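Clear Floors, Clear Routes: Speaker Notes
Plunis Residential Services, household training session, Aug 20, 2024
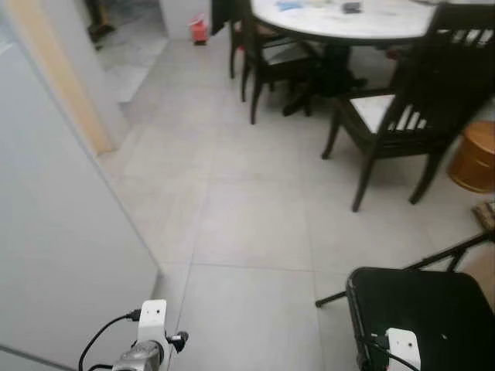
Dining area beside an open doorway, with gray tile continuing into the next room.

Opening. Welcome the group and state the subject: the order in which a dining area is cleared and its floor cleaned. Participants should have the Correia checklist open at page 4.

Point one: the table. Staff clear small items before touching the floor. On this round table, note the blue paper item and the small dark object near the rim. Papers are never discarded without the resident's consent. Allow a short pause for questions.

Point two: the chairs. The three dark chairs have legs that spread onto the tile, and the pedestal base has feet of its own. Chairs are lifted, never dragged, and are set against a wall away from the doorway. Padded seats are not to be stacked. Mention that the Oditance residence reported 2 scratched floors last year, both from dragging.

Point three: the doorway. Direct attention to the small red object on the floor of the second room. Items near a wall are easily missed when the same floor runs through two rooms. The mop should follow the grout lines toward the exit.

Closing. The revised checklist takes effect in September. Collect the sign-in sheets and refer questions on floor products to the Plirno supply desk.

Comments

Will the checklist be available in large print?

We have carpet under our table. Does the order of work change, or only the last step?

Please add something on felt pads for chair legs. Ours wear out quickly.

Contact the Training Office | © 2024 Plunis Residential Services | Back to top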